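Search this blog
Type and hit enter

The magazine shelf, and what I finally did about it

I have been meaning to deal with the magazines since we moved to Talness, and since that was two apartments and one couch ago you can guess how well it was going. They came with us in five grocery bags and one suitcase with a broken zipper, and they lived behind the bedroom door, which meant the bedroom door only opened most of the way. You get used to turning sideways with a laundry basket. I got so used to it that I did it at my sister's house last May, and her door opens just fine.

Anyway, it rained for most of a long weekend and I ran out of excuses. I made a pot of coffee, carried everything out of the bedroom in stages, and started sorting on the light wood table, the one with the rounded corners that I bump into less than any table I've ever owned.

A little background for those of you who are new here (hello, and thank you for the nice notes on the soup post). I collect science fiction magazines, or I suppose I should say I fail to throw them away. Some are in English, a good many are in Chinese, and a few are in languages I can't read at all and bought for the covers. My Chinese is slow. I can get through a short story with a dictionary and a free evening, and I tend to remember those stories better than the ones I race through, probably from spending so long with each sentence.

My first plan was to sort by year. It seemed sensible and it lasted until lunch. The trouble is that I never look for anything by year. I look for "the one with the lighthouse story" or "the one I read on the train to Pevelberg when the heat was broken," and no date in the world is going to help me with that. So after a grilled cheese I started again and sorted by title, with the oldest at the back of each pile, and then allowed myself one pile just for favorites.
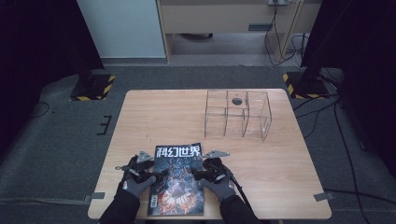

The favorites pile got out of hand, of course. I had told myself 11 and no more, and by four in the afternoon it was leaning. Science Fiction World, 科幻世界 on the cover, takes up more of it than any other title, and I'm not sorry. I love a dark cover with a big pale title across the top. I have picked up more than one issue for the artwork alone and only got to the stories months later, which is a perfectly good way to find a story, if you ask me.

I learned a few things that might help if you have a pile of your own. Lay each one flat, face up, and square it up with both hands before it goes on the stack – if you just drop them on, the spines start to fan out and the whole thing slides off in the night and scares you half to death. Wipe the table first and let it dry. Turn every few copies the other way around so the thick spine edges don't all land on one side. And take out whatever you've been using for bookmarks. I found a dry cleaning ticket, two recipes, and a postcard of the harbor at Otora that I had been accusing the mail of losing.

Duplicates were the hard part. I had 30 of them! I would have sworn it was six or seven. Some I must have bought twice without checking, and some came in a mixed box from Forsyth Books before they closed their back room, when you could fill a carton and carry it out yourself if your knees were willing. I kept the better copy of each and put the rest in a bag by the front door, where they are at least a new thing to walk around.

The keepers went into flat boxes on the low shelf under the window, with the curtain pulled partway so the sun doesn't get at them. I wrote the titles on the short ends in pencil. There's one box left over for things I couldn't place, and I'm going to let that one be.

The bedroom door opens all the way now. It bumps the wall, so I need to buy a doorstop.

If anyone has a trick for getting an old price sticker off a soft cover without taking the ink along with it, please leave it in the comments. I tried a hair dryer on one of the duplicates and I would not recommend my technique.

53 shares
11 comments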